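2 Hanging your exhibition in the Long Room

This section is for artists and groups who have been given a slot in the Long Room at the Jotness Wetland Visitor Centre. It covers the rail system, the order of work on hanging day, labels, lighting and handing back. Booking, insurance and sales are dealt with in the other sections of the handbook. Revised 18 Jun 2022.

2.1 Before you come

The hanging wall is 693 cm long and runs from the map desk to the fire door. A Stumer rail is fixed along the full length of it, just below the ceiling. The short wall by the window has no rail and is kept for the centre's own displays.

Measure every framed piece, including the frame, and send the list to the exhibitions desk with your title sheet. Give width first and then height, in centimetres. Weigh anything that you need both hands to lift.

Check the following on each piece at home:

- D-rings are fitted on both sides, at the same height, and screwed into the frame and not the backing board.
- Cord or wire has been removed. The Stumer hooks go straight into the D-rings.
- The back is taped and there are no loose pins or staples.
- The title and your name are written on the back in pencil.
- Glass is clean on the inside. It can't be opened up on the day.

Clip frames are not accepted. Unframed canvases are fine as long as the edges are finished and the paint is dry. Pastels and charcoal must be glazed.

CAUTION: Mirror plates, adhesive strips and picture tack must not be used anywhere in the Long Room. The wall is lined with soft board and the surface pulls away.

2.2 What is in the hanging cupboard

The cupboard is to the left of the map desk. Ask at reception for the key and sign the sheet. It should contain:

- 39 Stumer drop rods, stored upright in the rack
- a box of sliding hooks with locking screws
- a box of lighter hooks without screws, for small works only
- a hop-up step and a stepladder
- a spirit level and two tape measures
- cotton gloves in three sizes
- the label trimmer and a cutting mat
- a roll of dust sheet

If a rod is bent, put it on the bottom shelf with a piece of tape round it and tell reception. Don't try to straighten it. A rod that has been bent back will fit the rail but may slip out under load.

2.3 Fitting the rods

You need two people for this. One works from the hop-up and the other passes the rods and steadies the lower end.

1. Lay the dust sheet along the foot of the wall.

2. Set out your pieces on the sheet, leaning against the wall, in the order you want. Leave them there until you are happy. Moving a piece later means moving every rod beyond it.

3. Starting from the map desk end, mark the position of the first rod with a small square of masking tape on the underside of the rail.

4. Hold the rod with the flat side of the head facing you. Push the head up into the channel and turn it a quarter turn clockwise. You should feel it drop slightly and seat.

5. Pull down gently on the rod. If it moves, take it out and begin again from step 4.

6. Fit the second rod for the same piece. The two rods must hang in line with the two D-rings. Works up to 56 cm wide may hang from a single rod if they have a central ring. Anything wider needs a pair.

7. Carry on along the wall. Leave a clear space at the fire door end, up to the yellow line on the skirting.

Note: The heads of the older rods are painted grey and the newer ones are bare metal. They fit the same rail and can be mixed, but use two of the same kind for any one picture or it will hang slightly proud on one side.

CAUTION: Never slide a rod along the rail with a picture on it. Take the picture down first.

2.4 Fitting the hooks and hanging

1. Thread one hook on to each rod from the bottom, with the open side facing out into the room.

2. Slide the hook up to the height you need. The centre of each picture should sit at the height of the brass stud on the end post. This is the line the lights are set for.

3. Tighten the locking screw with your fingers until it stops. Don't use pliers.

4. Lift the picture, one person to each side, and lower both D-rings on to the hooks together.

5. Put the level on the top edge of the frame. To correct a tilt, support the frame, loosen the screw on the low side, raise the hook a little and tighten again.

6. Step back to the opposite wall and look before going on to the next one.

If you are hanging one small work above another, both can go on the same rods. Hang the upper one first. The lower frame must clear the top of the radiator cover by at least the width of a hand.

Groups sometimes want to hang by subject, sometimes by artist. Either works. With mixed groups it is a good idea to agree the plan beforehand and bring it on paper, drawn to scale, with the fire door shown. The blank wall plan at the back of this handbook may be copied.

2.5 Labels

Labels are made from the Clonico template, which is sent to you with your confirmation. Other layouts look untidy next to the permanent panels and will be redone by the desk.

1. Open the template and save a copy under your exhibition title.

2. Fill in one row for each work: artist, title, medium, price or NFS. Leave the price column empty if the work has been lent.

3. Check spellings of birds and plants against the list in the reading corner. Visitors do write in about these.

4. Return the file by the date in your confirmation. The desk prints on card and leaves the sheets in the hanging cupboard.

5. On the day, cut the labels on the trimmer. Cut along the inside of the printed line so that no line shows.

6. Fix each label to the right of its picture, level with the bottom of the frame, using the low-tack dots supplied. For stacked works put both labels together on the right, upper work first.

If a title changes after printing, don't alter the card by hand. Give the correction to the desk and a new card will be done by the following morning.

2.6 Lighting

The Long Room has a Pramanik track with adjustable lamps. The control box is inside the door on the right.

1. Turn the left-hand dial to SHOW.

2. Wait for all the lamps to come up. They come on in groups and the last group is slow.

3. Walk the wall and note any picture with glare on the glass or a shadow from the frame falling across the image.

4. Ask a member of staff to move the lamp. The lamps get hot and are adjusted with an insulated pole that is kept in the office.

5. When you are satisfied, press SAVE once. The setting is then used every day until the exhibition closes.

Note: Watercolours and other works on paper should be kept away from the window end from May onwards, as the afternoon sun comes well into the room. If your show is mainly works on paper, ask for the blinds to be set to half. The blind control is also in the office.

If the track does not come on, check that the cleaner's switch beside the control box is down. Pressing SAVE while the lamps are out will store a blank setting, and staff will then have to enter your levels again from the beginning.

2.7 Handling the work

Marks on mounts and unglazed surfaces are the most common damage reported at hanging and take-down. Most of it is avoidable.

- Wash and dry your hands before you start and again after breaks. Hand cream comes off on mount board.
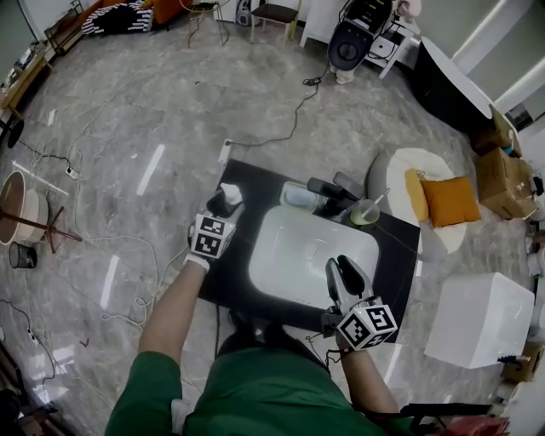
Fig. 3. Basin with soap dish and pump bottle.

- Wear the cotton gloves for unglazed work, gilded frames and anything on loan. Bare, clean hands are better for heavy glazed frames because cotton slips on smooth wood.
- Carry one piece at a time, upright, with one hand under the bottom edge.
- Stack face to face and back to back, on the dust sheet, never more than four deep.
- No food or drink in the Long Room while work is on the floor. The café terrace is open to exhibitors on hanging day.
- Keep pens in a pocket or a bag. Use pencil for anything that has to be written near the work.

If something is damaged, leave it where it is, take a photograph and fetch the duty manager. A damage form has to be completed before the piece is moved. This applies to scratches on frames as well as to broken glass.

2.8 Final check

Go through this list before the dust sheet is taken up:

- every locking screw finger tight
- no rod fitted beyond the yellow line
- tape marks removed from the underside of the rail
- a label beside each work
- spare rods back in the rack, heads upwards
- both ladders in the cupboard
- cupboard locked and key signed in at reception

The exhibitions officer, Mizanur Samarakoon, or the duty manager will then walk the wall with you and sign the hanging sheet. Keep your copy. You will need it at take-down.

Changes after the sheet has been signed can only be made before opening time and by arrangement. If a work is sold it stays on the wall until the exhibition ends. Put a red dot on the label and enter the sale in the book at reception.

2.9 Taking down

Take-down is the reverse of hanging, with these differences:

1. Remove the labels first. Peel the dots off slowly, downwards.

2. Lift each picture off both hooks together and take it to the packing table.

3. Slide the hooks off the rods before removing the rods. Hooks left on will swing and mark the wall.

4. Turn each rod a quarter turn anticlockwise and lower it out of the channel.

5. Count the rods back into the rack and write the number on the hanging sheet.

6. Turn the left-hand dial on the control box to HOUSE.

Bubble wrap may be left in the crate by the goods door for the next exhibitor. Please take cardboard home with you. Work not collected on take-down day is moved to the store, which isn't heated, and can be released only when the office is open.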